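Urneo Introduces Low-Odor Coating Line for Interior Panels and Worktops

Four-part system cures overnight and is now stocked at the Parside depot

BRUNITBRIDGE – Urneo, a maker of coatings for interior fittings, today announced the release of the Hendricks line, a water-based coating system for panels, shelving, worktops and cabinet parts. The line is made up of a primer, a filler, a pigmented topcoat and a clear sealer. It replaces the company's solvent-based range, which will be withdrawn from sale in June.

The Hendricks line was developed for small and mid-sized joinery shops that spray or roll their own parts and do not have a heated drying room. All four products are thinned and cleaned up with water. They can be applied with a conventional spray gun, an airless pump or a short-nap roller. No hardener is needed for the primer or the filler. The topcoat can be used with or without the hardener supplied.

Low-gloss grays make up the largest part of the color card. Urneo chose these after reviewing its own order book, in which gray and off-white shades accounted for 77 percent of topcoat sales by volume. The grays are offered in cool and warm versions, and both are mixed from the same base so that a shop can hold a single stock of unmixed topcoat.
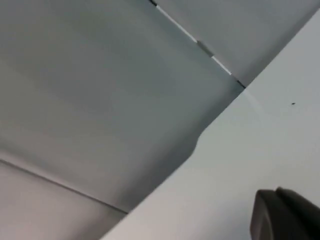

Gray surfaces meeting at a light-colored seam.

Because a flat gray shows small differences in film thickness, the topcoat was formulated to level slowly. The working time before the film begins to set is 22 minutes at normal shop temperature. During that period a wet edge can be picked up again without leaving a lap mark. After it, the part should be left alone until it is dry enough to handle. Sanding between coats is required only when more than one day has passed since the last coat.

"Most complaints we receive about gray finishes concern sheen," said Preben Ásgeirsdóttir, technical manager at Urneo. "Two parts are sprayed from the same can on different days, and when they are fitted side by side one looks darker. The pigment is the same. The matting agent has settled in the can, or the second coat went on heavier. We changed the matting agent and the thickener together so that it stays in suspension longer. Users still have to stir the can, and the data sheet says so on the first page."

The company tested the system on coated panels at its Brunitbridge laboratory. A total of 440 panels were prepared by three operators using spray and roller methods. Panels were checked for sheen, film thickness, adhesion at cut edges and resistance to common household liquids. Edge adhesion was tested on square edges and on rounded edges, as film tends to pull away from a sharp corner while it dries. Urneo recommends that all exposed edges be eased by hand before priming. On curved cutouts and inside corners, a light first coat followed by a full second coat gave more even coverage than a single heavy coat.

The test report lists the following limits on use. The system is not intended for floors, for exterior work or for surfaces in direct contact with food. It should not be applied over wax, silicone polish or oil-based stain. Parts that will be stacked face to face should cure for 10 days first, with spacers between them until that time has passed. Clear sealer should not be applied over the darkest two grays, where it can give a slight haze.

Cleaning instructions have been rewritten for the new line and will be packed with every can. Finished surfaces should be wiped with a damp cloth and mild soap. Scouring pads, bleach and melamine sponges will polish a low-gloss film and leave a shiny patch that cannot be removed without recoating.

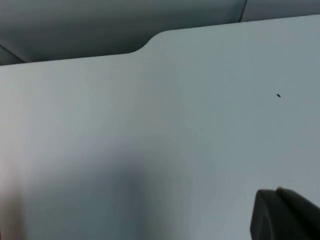 Dust and dirt in the wet film remain the most common cause of rework in shops without a spray booth. The data sheet therefore includes a section on shop preparation. It advises damping down the floor, turning off forced-air heating before spraying, and straining the topcoat through a fine filter even when the can is new. A single nib in a dry film can be cut back with fine abrasive and spot-coated within the first day. After that, the full face should be recoated, as a spot repair in a matte finish will usually show.

A touch-up bottle with a brush cap is available in every color on the card. It is filled from the same production batch as the cans it ships with, and the batch number is printed on both labels. Shops that need to match an earlier job can order by batch number for as long as retained stock allows.

Existing customers may continue to use the outgoing range until their stock is finished. The Hendricks topcoat can be applied over fully cured solvent-based finishes after sanding and one coat of Hendricks primer. It should not be mixed with any product from the earlier range. Spray guns and hoses that have carried solvent-based material must be flushed and dried before they are switched over, and seals should be checked for swelling.

The Hendricks line is available now from the Urneo depot at Parside and through the company's regular trade distributors. Primer, filler and topcoat are sold in small and large cans. The clear sealer is sold in small cans only. Color cards and sprayed sample chips can be requested from the depot trade counter, which is open on weekdays and on Saturday until noon.

Safety data sheets, application guides and the full test report are supplied on request.

About Urneo
Urneo develops and manufactures primers, fillers and topcoats for interior joinery and fitted furniture. The company's laboratory and filling plant are located in Brunitbridge, with a distribution depot and trade counter at Parside.

Press contact
Press Office, Urneo, Brunitbridge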